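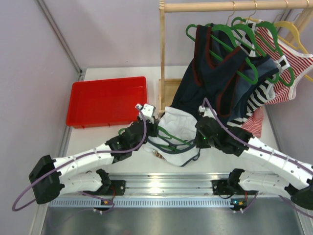
Hukside test bay – garment cell inspection, April
Inspector: Hala Bensaid
Second reader: Olanrewaju Isah
Question from Prermont: can the cell take over hanging and folding tank tops from the back-room staff?

Marks: OK / Fix / Fail / Not checked

1. Rack stands on its own base, nothing leaning on it – OK
Comment: Fine for tank tops. I would not trust it with winter coats, and coats are what the store wants next.

2. Hangers seated on the rail – OK
Comment: Two of the green ones overlap. A person slides them apart without thinking. The arms have no routine for it, so a person still has to.

3. Tray flat on the table, clear of the garment – OK

4. Cables clear of the working area – Fix
Comment: The purple cable on the left arm hangs in a loop below the elbow. Clip it up. Same request as last time.

5. Boards by the shoulder mounts secured – OK
Comment: Zip ties and thin dark wires. Acceptable in a test bay. Would not pass in a shop with the public walking by.

6. Stop button within reach of the operator – OK
Comment: Tested with both arms moving. They stopped.

7. Guarding at the front of the table – Fail
Comment: Kandier's manual says the arms are too weak to hurt anyone. Maybe so, but fingers fit between a link and the rail. Put up a barrier or a marked line on the floor before the next run.

8. Both grippers let go on command – OK

9. Garment picked up and opened out without help – Fail
Comment: The supplier's sheet claims 500 garments a shift. We logged 163, and 23 of those needed a hand. Straps are the trouble. Once a top is bunched up with its trim looping out, the arms pull at whatever they already hold and hope for the best.

10. Garment on hanger, straps even – Fail
Comment: Took about 30 seconds on a good try. Our slowest new hire beats that while talking.

11. Cloth checked for snags afterward – Not checked
O.I.: Please do this one before anybody quotes a success rate. A stretched neckline is a return.

12. Attended at all times while powered – OK
Comment: Yes, and that is my objection to the whole plan. If someone has to stand there, they could be hanging the tops.

Result: cleared for supervised trials only, once items 4 and 7 are closed. Not cleared for the Mahama store.

O.I.: Agree on the result. I'm a little less gloomy about item 9 – the plain shirts went better – but I wouldn't change any mark. Recheck items 9 to 11 with mixed sizes.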